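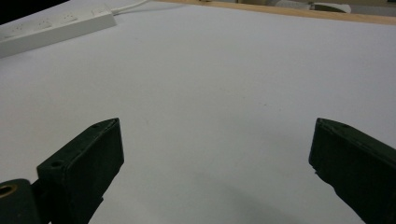
Mondura work table: pale top, light timber strip.

Mondura work table review

I have wanted a proper table for my sewing and paper projects for years, and I finally stopped using the kitchen one in March. The Mondura came from Mostwood, cost me $301 delivered to Plesenitz, and I am a bit smitten with it! It's a plain thing, very plain, and I think that's why I like it so much. A big pale surface, some light wood, and room to spread out a whole pattern without having to fold the awkward bits underneath.

Putting it together

I did it by myself in roughly 30 minutes, including a cup of tea. The instructions are only drawings, but they're good drawings. You do want another pair of hands for flipping it over at the end. I managed with a rug and a lot of grunting. One of the leg bolts was stiff and I had to back it out and start again – annoying, but it went in straight the second time and hasn't budged.

The surface

Now this is where I get carried away. The colour is a soft white with some grey in it, and in certain light it goes a touch blue. Dark thread, navy fabric, pencil lines, pins, I can find all of them without hunting. My old kitchen table was a busy sort of pine and I lost needles on it constantly (and found them again with my elbow).

It does show every speck, so be warned. Lint, crumbs of eraser, little dots of who knows what. I give it a wipe before cutting anything light-coloured and get on with it. 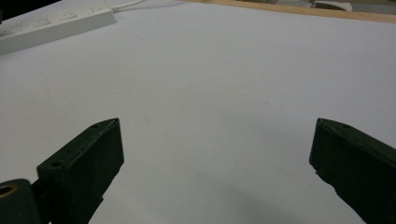
One reader wrote in after my first mention of the table to say that hers had been in daily use for 2 years, that the top still cleaned up nicely with dish soap, and that she wished she had bought the taller one because her back complained after an hour of cutting. Fair point about the height! Mine is the 92 cm version, which suits me standing up, though I need a stool when I want to sit. If you mostly sit, get the lower one.

Power on the table

There are no outlets built in, which I thought would bother me more than it does. I use a white power board from Fontes that lies on the top wherever I need it. It has its own rocker switch at one end with a tiny red indicator light next to it, and the sockets have shutters, which I appreciate with small visitors in the house. I'd love it if Mondura added a clip or a notch at the back edge for the cord, as mine likes to wander across whatever I'm cutting.

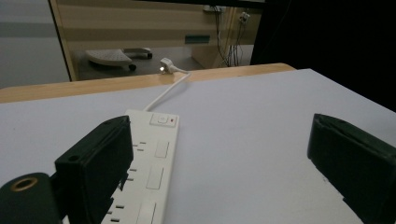 Would I buy it again?

Yes, in a heartbeat. My list of grumbles is short: no cord clip, one stiff bolt, and a box so heavy that the courier and I had a little chat about it in the driveway. I've already started eyeing the matching shelf, and if it goes on sale before winter I'll report back.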